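Can a small claims judgment be collected after the defendant moves out of state?

Posted by Genus

A judgment for $3651 was entered in our favor in January against a former commercial tenant. The tenant has relocated and has not paid. Please advise whether the judgment remains enforceable and whether an attorney is required.

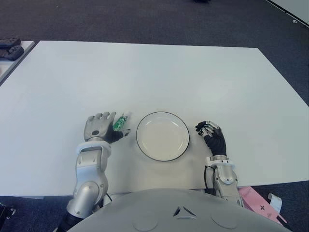 2 replies

Mulcahy

The judgment remains valid. To collect in another state, the creditor generally must register it there, a process often called domestication. The usual steps are to obtain a certified copy from the clerk of the court that issued it, file that copy with the proper court in the new state, and serve notice on the debtor.

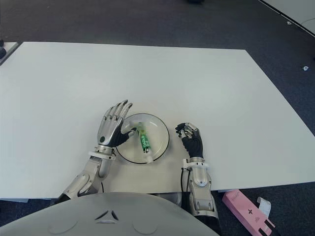
Once the notice period has ended, wage garnishment or a bank levy may be requested under the law of the new state. Periods differ, so the clerk should be asked for the local rule in writing. An individual may usually file without an attorney. A company may be required to appear through one, and readers should confirm this before paying any fee.

Sernlow

We did this for a smaller amount. Attorney wanted $600, which was nearly half of what was owed. We waited 90 days and then filed the forms ourselves. Check that you have the correct address first.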